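Print this page | E-mail this page

Dristard Club Arm Guide
Section 4: First pick on the grid mat

1. Lay the mat flat and clamp the arm to the bench.
2. Home the arm. Set the speed limit to 100.
3. Place the part on the mat at a slant and bring the gripper down beside it.

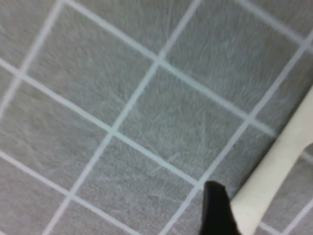
4. Jog in small steps until the part is between the fingers, then close.
5. Save the pose in slot 512.

Note: Scratches on the mat do not affect the pick.

Caution: Keep hands off the mat while the arm is powered.

Print | E-mail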